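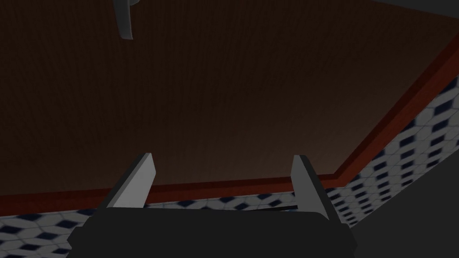

Is the landing gear bench at Mureck ready for use?
The bench is installed and has passed its load test, but it will not be released for customer work until the calibration certificate has been issued.

Progress Report to the Bepari Fund
Landing Gear Overhaul Capability, Mureck Station
Submitted by Handex, 2025-04-27

Work completed
The hydraulic supply was connected in February and the pressure lines were flushed twice. A total of 102 tooling items were ordered under the grant, and 31 remain outstanding with Volthorpe. These are mostly bushing drivers and seal installation sleeves. Written work instructions for main gear struts have been approved by the quality department. Those for nose gear struts are in second review. 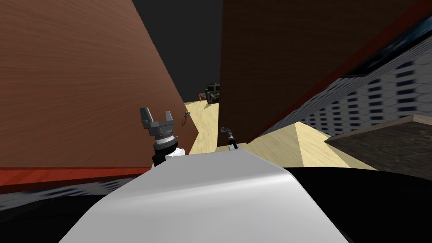
Staff training
Four technicians have finished the classroom portion of the course. Practical sign-off requires each of them to strip and reassemble one strut under supervision, and two have done so. Training records are kept at the station and may be inspected on request.

Budget
Spending is within the approved amount. An additional $900 was charged to freight when the second pallet of tooling was sent by road. We request permission to cover this sum from the contingency line.

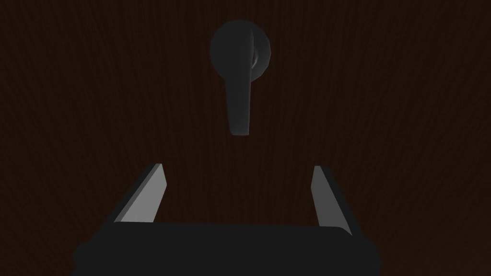 Figure 3. Lever handle with round base plate.

Open matters
The calibration visit has been moved once at the request of the contractor. Storage racks for serviceable struts still need to be labeled, and the solvent disposal agreement is awaiting a signature from the airport authority. 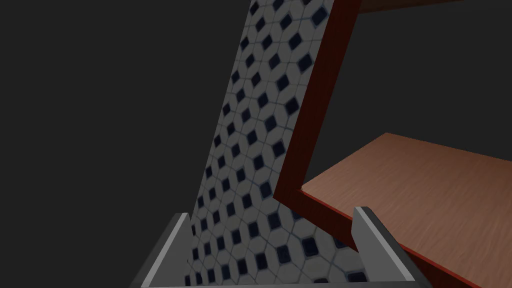
Arif Mondal asked that nose gear work be held back until the remaining sleeves arrive, as borrowed tooling would complicate the audit trail. The station has accepted this request, and the schedule will be reissued with the next report.

Ashraful Mollah
For Handex, Mureck Station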